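Book the Second Night

Most people plan a trip by counting places. I did it too for a long time, and I now think it is the wrong unit. The unit should be nights in the same bed, and the smallest number that makes sense is two. 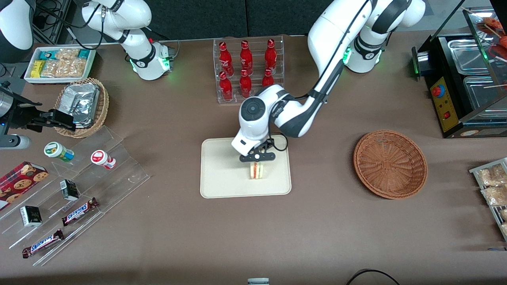

Mi-kyung Kwak wrote to me after my last piece to say that two nights in a small town is a waste of a rail pass, that she saw 18 towns on her last long trip and would not give back any of them, and that people who tell others to slow down usually have more vacation days than the people they are telling. I have thought about her letter a good deal. The last part is fair. I have a job with generous leave and no small children, and it would be silly to pretend those things don't shape how I travel.

But I don't agree with the rest of it, and I want to set out why.

Start with the day itself. If you stay one night in each place, every day is a travel day. You get up, pack, find breakfast, check out by ten or eleven, get to the station, wait, ride, get out, find the guesthouse, and discover that the room is not ready until three. You leave your bags in a hallway if the owner lets you. By the time you have a key and have washed your face it is late afternoon, and what you have left of the town is its evening. Then you do it again.

Last June I kept a record of this on a nine-day trip with seven stops. I wrote down when I closed the door of one room and when I opened the door of the next. The shortest gap was a little under five hours, and the train that day took 50 minutes. The longest was most of a day. The riding was a small share of it. What ate the time was the business at either end, and that doesn't shrink much however close together the towns are.

The second thing is money. One-night guests pay more. Plenty of small places add a charge for a single night, and I don't blame them, since the sheets get washed either way. At the guesthouse in Prudlow it was written on a card by the front desk. You also buy more train tickets, more station sandwiches, more bottled water, more lockers. You never buy a block of cheese and a loaf and eat from it for two days. On that same June trip I spent 139 on food eaten on platforms and in trains, and I can remember maybe one meal out of the lot. It was a potato pancake and I had to run with it.

People answer that the pass is already paid for, so they may as well use it. I have said this myself, standing in a station with a sore shoulder. The pass is paid for whether you ride or sit on a bench eating plums. If you buy one and then let it set your schedule, you are working for the pass.

My real reason, though, is what a town is like on the second morning. The first evening anywhere is spent finding out where things are. You walk the wrong way around the square. You choose a restaurant because you are hungry and it is there. You go to bed with a rough idea that the river is behind the church. On the second day you already know where the river is. You know the bakery has a line at eight and none at nine. You can sit down without a map.

I went to Sinent the first time as a stop between two bigger places. I got in at four, saw the main street, ate a bad soup, and left at nine the next day. For years I told people there was nothing there. When I went back it was because of a canceled train, and I ended up with three nights in a room over a shoe repair shop. There is a footpath that starts behind the bus depot and follows an old mill channel for two hours. There is a public bath that opens in the afternoon, with a separate entrance you'd take for somebody's garage. The soup place has a back room where the soup is good, or at least where they give you a different soup. None of this is hidden. It just isn't between the station and the main street.

So how many places have I written off on the strength of one tired evening? I have no idea, and it bothers me a bit. I used to hand out those judgments freely.

I'll grant some exceptions. If you are crossing a long distance and need to sleep, one night near the station is fine, and you shouldn't feel you owe the place anything. If you are walking or cycling then the road is the trip and the bed is only a bed. And there are people who really do like stations. So-yul Byun once told me that she doesn't care much about arriving anywhere, she likes looking out of the window, and a plan with a move every day gives her the most window. I can't argue with that. She knows what she is after and the plan delivers it.

What I object to is the plan that nobody chose. You look at a map, draw a line through the places with names you know, see that you have ten nights and nine dots, and it seems settled. Bilus is on the line, so you stop in Bilus. It would take some nerve to cross it out, after coming all that way, and what if you never get back? You may not. I have not been back to most places. I would still rather have been properly in five of them.

There is also the matter of being good company. My husband and I have had perhaps four serious quarrels while traveling and every one was on a moving day, with bags, in the early afternoon, before food. The worst was in Bang, outside a tourist office that had closed for lunch, over which of us had said the hotel was uphill. It was uphill. We were there 17 hours in total and I couldn't draw you the square.

If you have a plan in front of you now, with a different town on every line, try taking out every other one. Don't replace them with day trips, or not right away. Leave the second day blank and see what you want to do with it when you wake up there. Mi-kyung Kwak will think this is a poor use of a pass, and she may write to me again. I hope she does. I would like to hear which of the 18 she'd go back to first, and for how long.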